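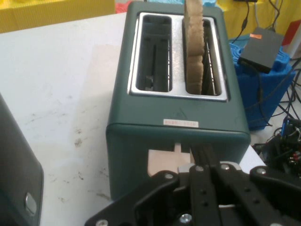

Cutting back the evening tea and toast before bed: does it help you sleep?

Forum: Sleep and Daily Habits
Started by plumhollow, October 10, 2020

plumhollow
Hello everybody, long-time reader and very occasional poster. I have been waking up at four in the morning since April, wide awake and a little bit hungry, and my sister is convinced that my bedtime snack is to blame. I have always had a slice of toast and a big mug of tea before going up (my mother did too, and she slept like a stone!). Has anyone here dropped the late snack and noticed a difference? I'd love to hear from people who gave it a fair try, because I'm rather fond of my toast and don't want to give it up for nothing.

Quote | Reply

marshlantern
Welcome, plumhollow! I'd look at the tea before you touch the toast. I switched to the Clulura caffeine-free blend, the one in the purple box, and within a couple of weeks I was sleeping straight through. My husband says it tastes like a hedge, but I've grown to like it, especially with a spoonful of honey. What time do you usually have your last cup?

Quote | Reply

plumhollow
Oh dear, usually close to ten, and strong too. I suppose I knew that was coming.

Quote | Reply

oldbarnroad
I'm going to disagree a little, with love. I've had black tea at night for most of my grown life and it has never bothered me. What did bother me was eating late. I used to log 155 calories for my snack and tell myself that was hardly anything, but I'd lie there with heartburn until all hours. Now I finish supper by six-thirty and that's that, kitchen closed. I did a sleep diary with the wellness group over in Tivstead and the pages don't lie, my good nights were the early supper nights.

Quote | Reply

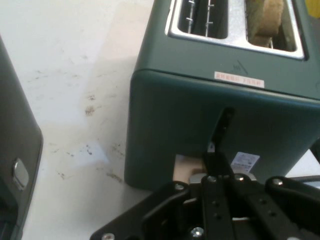
kettleandquilt
Going to bed hungry is what wakes me, so I'm afraid I'm on the other side from oldbarnroad! I tried stopping at supper for a whole month and I was up before the birds, thinking about breakfast. What works in our house is keeping the snack small and plain. One slice, so only one side of the toaster gets used, and a scrape of peanut butter on top, and I eat it a good hour and a half before lights out. I also turn the lamps down while I'm eating it, which my grandkids think is very funny, but it does tell my body that the day is winding up. Plumhollow, if you're waking up hungry already, I really wouldn't take the toast away.

Quote | Reply

oldbarnroad
Fair enough, kettle, we've all got different stomachs. I still say an hour and a half is cutting it close for anybody with reflux.

Quote | Reply

marshlantern
Could she change one thing at a time? Tea first for two weeks, then the toast if nothing has shifted. If you do both at once you'll never know which one it was. And do mention it to your doctor if it drags on, it's been a good long while since April.

Quote | Reply

plumhollow
You are all so kind. I'm going with marshlantern's plan, tea first, toast stays (hooray!), but I'll move it earlier like kettle does. Does anybody know if the Matar store carries that purple box, or do I have to order it?

Quote | Reply

marshlantern
Mine had it on the bottom shelf, next to the cocoa.

Quote | Reply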